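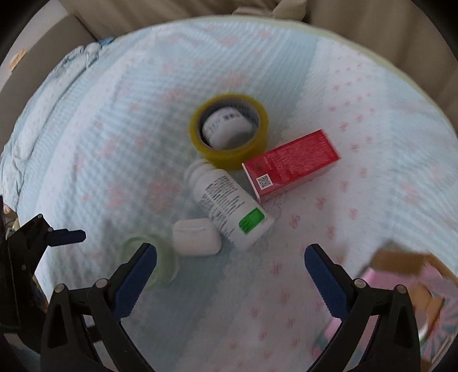
Packing tape

From the Brullby Household Wiki
(Redirected from Parcel tape)

This article needs more sources. Please help by adding some. Tagged 2021-05-14.

Packing tape (also parcel tape, box tape, carton tape) is a wide sticky tape for closing boxes. Plastic film on one side, glue on the other, wound on a cardboard core. Sold mostly in clear, brown and a yellowish tan. Not the same thing as masking tape or duct tape, see Confusion below.

Contents
1 Makeup
2 Color
3 Use
4 The core
5 Storage
6 Confusion with other tapes
7 See also
8 Notes

Makeup

Film is usually polypropylene, sometimes PVC. PVC is quieter to pull and tears easier by hand. Polypropylene is cheaper and lighter, makes the loud ripping noise most people know. Glue is acrylic, hot melt or natural rubber. Acrylic takes a while to grab but holds up better in sunlight. Hot melt grabs fast, good for boxes made of recycled card, less good in a hot attic.

Usual width is 2 inches. Wider rolls exist for heavy cartons.

Color

A full roll looks darker than a single strip of the same tape, as the layers add up. So a roll that looks mustard on the table can come out nearly clear on a box. Some tapes have the color in the glue, others in the film. Old clear tape also goes yellow with age, mainly the rubber glue kinds.

Use

Standard closing is one strip down the middle seam, running a few inches over each end. For heavier boxes the H pattern – middle seam plus both short edges. Bottom of the box first. Press the strip down with the flat of the hand, esp. at the ends.

Will not stick well to dusty card, damp card, or over old tape that is already lifting. Does not hold on cloth for long and may leave glue behind on it.

Small household goods (pill bottles, boxed medicines, toiletries) are normally packed so the tape stays off the labels. Peeling it later takes the print with it. Screw caps on bottles get a turn of tape only if the bottle goes in a bag first. In her moving notes Rosalie Mösli has medicines traveling in their own box, closed last and opened first, with the tape roll left on top. [1]

The core

Cardboard tube, gray or brown, 3 inch inner diameter on most hand rolls. Often printed on the inside with the maker's name or a lot number. Fits nearly all hand dispensers sold in the US. Roll laid flat, the hole is a handy spot for small things that would otherwise roll off a table – caps, little tubs, pens. Empty cores get used for winding string and extension cords, and by schools for crafts.

Storage

Lay flat or hang on a peg. Standing on its edge in a warm place a roll can go slightly oval, and then it jumps in the dispenser. Keep out of sun and away from dust, the sides of the roll pick up lint off blankets and quilted covers. Fold the end over to make a tab or it will have to be found again with a fingernail. If the tape splits into a thin strip when pulled, start on the other side of the split and pull slowly untill both parts meet.

A cold roll is brittle. Bring it indoors overnight before using.

Confusion with other tapes

Masking tape is paper, comes off clean, won't hold a carton. Duct tape has a cloth layer and is too thick for most dispensers. Strapping tape has glass threads in it, does not tear by hand at all. Office tape is narrower and thiner, for paper only.

See also

Carton sizes
Bubble wrap
Labels, removing
Moving a medicine cabinet

Notes

1. Mösli, Rosalie. Moving notes, Osinthorpe, p. 31.
2. Section on storage merged from "Tape (care of)" in June, W. Lanz.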